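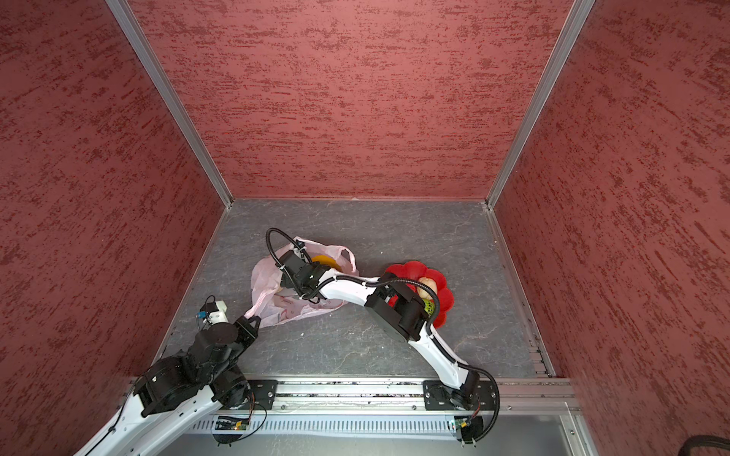

A reader in Flascombe writes that torque figures on flat-pack furniture instructions are pointless, as no household owns a torque driver and a sensible person stops turning when the screw feels tight. The letter was a response to my column on the Privesar shelving recall, and it states the usual position well. I think the position is wrong.

"Tight" is a feeling in the wrist. It depends on handle diameter, on the grip, and on how many screws came before. A fat-handled driver lets the same hand apply far more torque than a thin one. In chipboard, the gap between a seated screw and a stripped hole is small, and the hole gives little warning before it fails. A stripped hole carries almost no load, but the screw head sits flush and looks fine.

The recalled Privesar unit has 3 fixings per shelf. The sheet says "tighten firmly" at every step, including the step where a machine screw goes into a steel insert and the step where a coarse screw goes into bare board. Those two joints need very different treatment. A reader following the sheet exactly has no means of knowing this.

Steinbach prints a value next to each fastener: 2 newton meters for board, more for inserts. I accept that few buyers will measure it. The number still does some work. It tells the buyer that the joints differ, and it gives a repair shop something to check against. It also obliges the manufacturer to have tested the joint, which I suspect is the real objection in some offices.

Cost is the other complaint. Sandetti's manual runs to 119 pages across all languages, and numerals need no translation. Adding them costs a little ink. A basic preset driver in the box would cost more, and I would not require one for a bookcase. I would require one for anything that holds a child or hangs over a bed.

The Flascombe letter ends by asking what happened to common sense. Common sense would be easier to apply if the sheet said which screws go into steel.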